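Section 4: Placing the appliance and preparing the work area

Applies to countertop soy milk makers and blenders with a removable jar, as supplied to Flinordale rental apartments. Read Section 3 (Electrical safety) first. For the kitchen circuit breaker layout, see the Hedegaard wiring sheet inside the pantry door.

4.1 Before you start

Check the rating label on the underside of the base. Apartments in the Drorkuvport building have outlets for both voltage ranges:

Outlets marked A: 110 V
Outlets marked B: 230 V

Use only the outlet that matches the rating label.

CAUTION: Do not connect the appliance through a travel adapter. An adapter changes the plug shape only and does not change the voltage.

4.2 Placing the base

1. Clear a flat, level section of countertop. Stone and quartz surfaces are suitable. Do not use the drainboard.

2. Wipe the surface and let it dry. Water under the feet can cause the base to slide during grinding.

3. Set the base down with the control panel facing the front edge of the counter.

4. Leave at least 200 mm of free space above the closed jar so that it can be lifted straight up.

5. Keep curtains and other hanging fabric away from the jar while the appliance is running. Tie them back if necessary.

6. Leave the power cord coiled in its bag until the jar is seated and filled. Remove the bag completely before plugging in.

NOTE: The display stays dark when the appliance has no power. If it remains dark after the plug is inserted, go to Section 9, fault 109.

4.3 Setting out bowls and ingredients

1. Place the mixing bowl in front of the base or to one side, within easy reach.

2. Keep eggs in their carton until the recipe calls for them. Open the lid fully so that it does not fall back onto the shells.

3. Move loose string, ties and packaging clear of the jar opening before adding ingredients.

CAUTION: Never put whole eggs in their shells into the jar.

Base, bagged cord and bowl (first view); open egg carton on the same counter (second view).

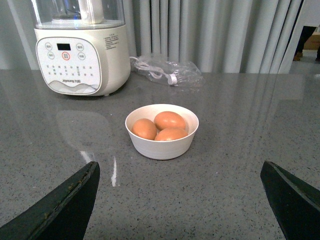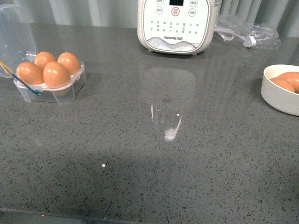 4.4 Connecting power

1. Check that the jar is seated and the lid is closed.

2. Unwind the cord to its full length. Do not run it across the sink or under the base.

3. Insert the plug fully into the matching outlet.

4. Select a program from the panel. Labels on some units are in Chinese only; a translated overlay card can be ordered from Tuller Parts.

5. Unplug the appliance before removing the jar.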